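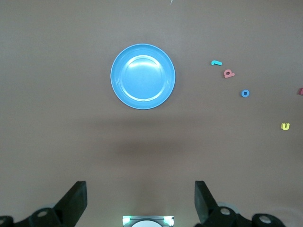
4.3 Checking the gripper and wrist view

Do this check at the start of each shift and after any work on the fingers. It applies to the Demard two-finger gripper on the Helomov table cell.

1. Press Stop on the pendant and wait for the arm to come to rest. Set the speed limit to 9 percent.

2. Clear the area under the wrist. Set out one plate and a few foam letters, with space between the pieces. Keep the letters to one side of the plate.

3. Select Home, then Open. Both fingers should travel out to the full 100 mm setting. If one side lags, go to 4.5.

4. Open the wrist view on the cell computer. Both fingertips must show at the bottom of the picture, left and right, with clear table between them.

5. Look at the plate in the view. Glare in the well of a shiny plate is normal. If the rim is also washed out, lower the overhead lights one step and look again.

Note: The arm throws a soft shadow on the table. Do not try to remove it by adding a lamp at the side.

6. Press Stop again and switch off drive power. Check the bolts on the finger linkages with the 2 mm key. They should be snug. Do not use the long key from the Org tool roll.

CAUTION: Keep hands out of the gap between the fingers whenever drive power is on, even at low speed.

7. Wipe the tabletop. Scraps and flecks can be picked up by the vision software as parts.

8. Restore power and wait 30 seconds before you select Run.

Write the result in the cell log. Worn or bent fingers go to Valdis Toom at the Nedport shop, with both fingers sent as a pair. Spare fingers are listed in 7.1.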